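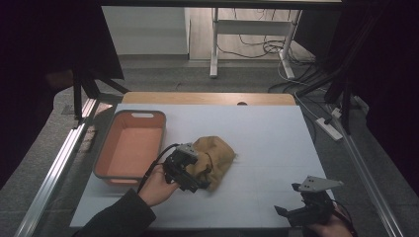 Folding is the bit they all get wrong, one visitor reckoned before she had even got her coat off, and by the end of the afternoon she was still at the front of the queue telling people to start with the corners. She had come on the bus from Torkar with her sister, had no interest in robots at all by her own account, and stayed until they put the lights out.

Open day pulls them in at Ermont

12th April
By our business desk
Print this page | E-mail this to a friend

Busy day at Ermont. Doors open at ten, queue down the ramp by quarter past, and the tea gone before noon. The firm has been in the old seed warehouse for a while now without most of the town knowing what goes on in there, and Friday was the first time the public have been let past reception.

What goes on, mostly, is laundry. Cloths, towels, pillow cases. Ermont is trying to get machines to pick up soft things and put them where they belong, and before a machine can do it a person has to do it, over and over, with a pair of hand-held grippers instead of fingers. Visitors were shown the job at a table with a white board on it, a plastic basket and a yellow cloth. Then they were asked if they wanted a go.

They did. By lunch there were 32 names on the sheet.

It is harder then it looks. The grippers open and shut well enough but there is no feeling in them, so you can't tell if you have one layer of cloth or two. Most people grabbed too much. One lad of about nine or ten got the cloth into the basket first try and was made to do it again by his brother, who did not believe it. A man in cycling gear went at it for a good few minutes, said it was like doing up a shirt in oven gloves, and went back to the end of the line for another turn.

Staff were patient. The advice given out was always the same. Go slow, come at the cloth from the side, don't chase it when it slides. Goes that went wrong were fine too, visitors were told, as the machine needs to see a muddle being sorted out as well as a tidy job.

The open day was put together with Pivden, which makes the grippers, and with Figueiredo, the linen hire firm out by the ring road. Figueiredo wants the help. It washes for hotels and two care homes, and says sorting is the part of the day it finds hardest to fill. A spokeswoman for the firm said nobody was being swapped for a machine, and that it had 7 jobs going at the moment and would be glad of anyone reading this who fancied one. Early starts. Parking on site.

Not all convinced. A retired presser, 26 years in the trade, watched three rounds of it with her arms folded and said she could of done the whole basket in the time. Asked if she would like a try she said no thank you, then did, and did it rather neatly. She was asked for her phone number on the way out. She did not say whether she had given it.

Others wanted to know about cost. No straight answer there. Ermont would only say that the machine side is some way off being sold to anybody and that for now the money is going on wages, for the people who do the handling. Shifts are four hours with plenty of breaks. Wrists get tired, several of the staff admitted, and the firm has cut the length of a session since the winter because of it.

There were also questions about what gets kept. Visitors' goes were not stored, the firm said, unless they had signed the pink form. A fair few had signed without reading it and came back to ask. They were shown the form again and could have it torn up if they liked. Two did.

Upstairs was a talk, twenty minutes, rather dry, on how a cloth is different from a box. Short version. A box stays the same shape when you pick it up. The man giving it had a tea towel in his hand the whole time and people watched the towel. Good question from the back about wet washing, to which the answer was not yet. Another about fitted sheets got the biggest laugh of the day and no reply.

A group of sixth formers had come over from Torkar as well, with a list of things to ask, and got through about half before their minibus turned up. They wanted to know what you have to study. Anything, was the answer, as long as you can keep notes. One of the handling team used to be a florist and another came from a chip shop. The students seemed more cheered by that than by anything in the talk.

Final count on the door was 907 through, which the firm had not planned for. There was a wait of most of an hour at the worst of it, some grumbling, and one pushchair jam on the stairs. The lift was out. Ermont says sorry for that and it will be mended before the next one.

Next one is in May, date to be set, and will be by ticket. Free, but you have to book. Same building, side entrance this time, not the ramp. Under 12s with an adult. Pivden is hoping to bring a smaller pair of grippers for children, as the ones on Friday were a bit of a stretch for little hands.

Figueiredo is also taking old towels and sheets off people for the practice tables. Clean please, any colour, holes don't matter. Leave them in the blue bin by reception, weekday mornings only. No duvets. They had a duvet on Friday and it is still in the corridor.

Print this page | E-mail this to a friend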